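Kandbridge workshop – gripper upkeep meeting, February

Notes taken by Na-rae Noh

We began a little late, with apologies to those who had already settled in, and went straight to the Gil gripper. Thank you to all who stayed on to help with the finger pads. The fine-textured ones are on both fingers now, and the group agreed they should be wiped down after every 200 cycles and looked over properly at the end of each shift.

There was a long and friendly talk about the left finger, which had been closing a touch behind the right. Na-rae had taken the slack out of the linkage and run 20 slow closes – the lag was down to 2 mm, and we would all like to see it smaller. She will try the Prarno spacer next and report back.

Spare pads: 11 left in the drawer. Fora has been asked for a price on more, and we hope to hear soon.

The fastener question came up again. It was decided, kindly but firmly, that thread locker goes on the housing screws only, and never on the pad screws, which we need to get out in a hurry. Please write every pad change in the log with your initials, even the quick ones. 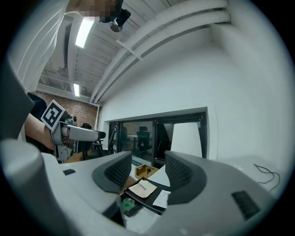
Next time we will go over the cleaning cloths and who orders them, and anyone with thoughts on the log sheet is very welcome to bring them along.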